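Paper Cups at the Shared Bench: Frequently Asked Questions
Melnychuk Workshop Supplies

Which cups does this page cover?
Plain single-wall paper cups sold under the Orent name, in sleeves of 35 and cartons of 1000. The carton order number is 1331. Lids are ordered separately.

Can a cup stand directly on a white tabletop?
Yes. Set it on a flat section, clear of any seam between panels. Wipe off grit first, as a speck under the base rim is enough to make a light cup rock.
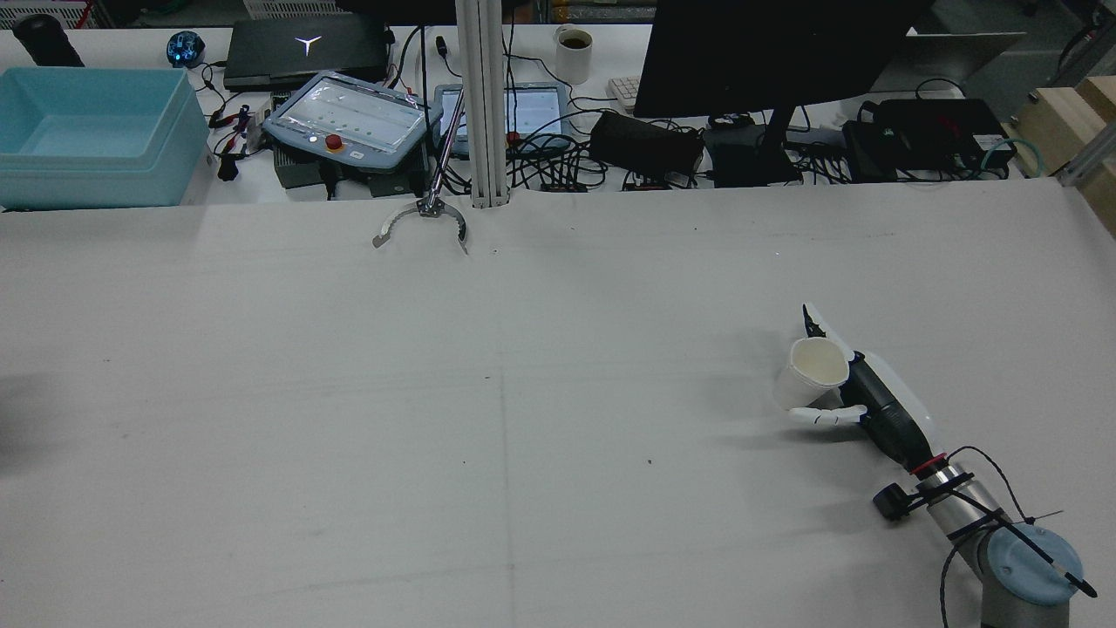 Hot drinks should be carried by the upper third of the cup, where the rolled rim stiffens the wall. Lower down, a firm grip can buckle the side and push liquid over the edge.

How full is too full?
Leave a finger's width below the rim. For a cup that will be carried across the room, leave twice that.

Do the cups have to be stored upside down?
Keep unopened sleeves flat in the carton. Loose cups go mouth down on a clean shelf.
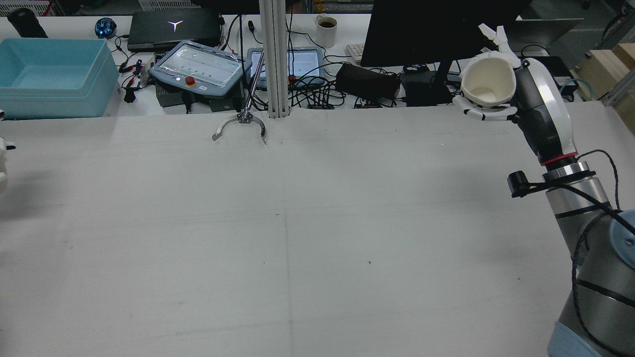
A reader at Ludis writes that mouth-down storage left faint rings on their shelf in December, and asks whether the rim coating was to blame. The rim has no separate coating. Rings of this type usually come from damp shelving. Dry the shelf and put down a paper liner.

Can a cup be used more than once?
The same person may refill a cup with water during one shift. Discard it once the base seam softens or the wall creases.

What is the shelf life?
Two years in a closed carton, away from direct sunlight. Paper takes up moisture from the air and loses stiffness.

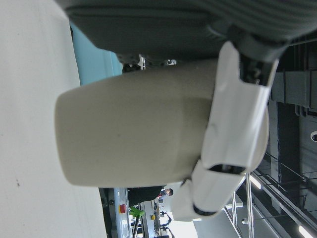
Opened sleeves should be used within about 7 weeks. Fold the open end under and keep the sleeve away from solvents, which the paper will pick up as an odor.

Why do empty cups tip so easily?
The base is narrower than the mouth, and the weight is only a few grams. A draft or a sleeve cuff will do it.
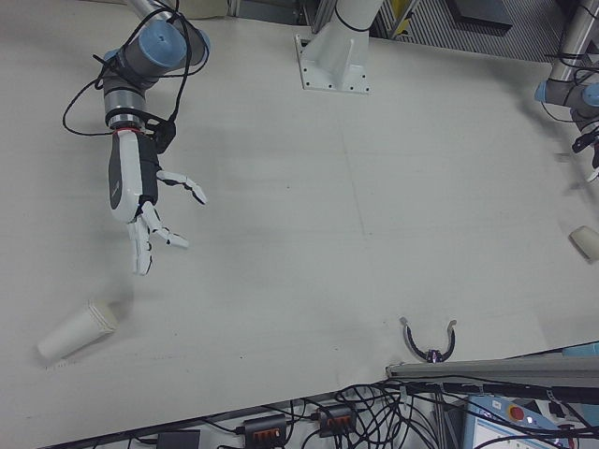
For benches with a lot of hand traffic, the Sorker weighted ring fits the standard base. It is washable by hand only.

Do used cups go in paper recycling?
Check with your local service. The inner lining is plastic, and many services do not accept it with mixed paper.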